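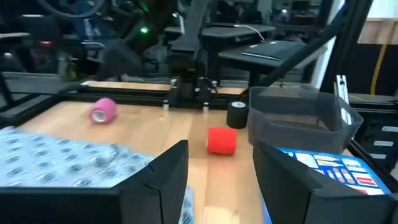
Início Diário Arquivo Contato
Pesquisar no diário... Buscar

Fevereiro, fim da tarde

Que delícia arrumar a caixa de primeiros socorros! Adiei isso desde a mudança para a Givside e hoje saiu tudo de uma vez. As faixas autoadesivas são a minha parte preferida – a rosa, a preta e aquela vermelha bem viva, que dá até vontade de torcer o pé (brincadeira!). Vão todas para o cesto cinza translúcido, que cabe certinho na prateleira do corredor. Paguei 69 no refil na Mamby e achei ótimo! Falta comprar soro e uma tesourinha sem ponta. Amanhã cedo passo na farmácia e aproveito para ver o termômetro.

Última atualização: fevereiro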